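From the returns end

Those of you who only visit our side of the building for the good biscuits may have missed that returns has had a new colleague since June. It has one arm on show at most benches, it doesn't take biscuits, and it has already had more written about it in this newsletter than Breko managed in nine years of running the loading bay.

A quick recap for the warehouse and the office. Skendano sends back mixed pet toys by the basket: shop returns, split packs, things that fell off a display in Janssen's and were never claimed. Until this summer all of it was sorted by hand, by three of us, standing up. A full shift meant picking out balls, then ropes, then knitted things, then whatever was left, which we called "miscellaneous" and management called "a training issue".

The arm now does the first pick. It goes into the basket, takes out a toy and drops it through the hole in the top of the right box. Nelterska, who supplied it, promised 100 picks an hour. We are getting almost that on balls. On anything knitted the arm slows to the pace of a man choosing a birthday card, and rope toys it treats as a personal matter.

What has changed for the people is less than some feared and more than the leaflet said. Hours are the same. Nobody has been moved off the team. The bending and reaching has gone down a lot, and Zsófia Magyar's wrist support has been in her locker for weeks, where she says it can stay. In its place we have a new job called "minding", which means sitting on a stool, refilling the basket, emptying the boxes and pressing a button when the arm asks for help. It asks in a very polite tone. By the fourteenth time in a morning the politeness has worn thin.

Zsófia has trained on all of it and will now train the rest of us – two mornings each, with the pay grade that goes with it. That took three meetings to agree, and she would like it noted that the arm was not invited to any of them.

Some things we did not expect. The talking has changed. When you sorted by hand you stood opposite somebody and chatted all day. Minders sit one to a bench and facing the same way, so the radio has come back, along with the argument about the radio. We have asked for two of the benches to be turned round. The answer so far is that the cables won't reach, and a man is coming to look at the cables. 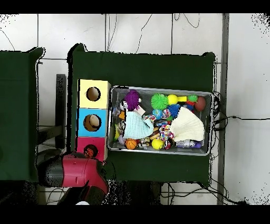 First pick at the sorting bench: one full basket, three boxes, and a basketball in the red one.

If you want to try an hour of minding, put your name on the sheet by the kettle. Please don't bring drinks to the bench, and please stop adding your own things to the basket to see what it does. Whoever is missing a left glove, it was filed under knitted and has gone to Janssen's.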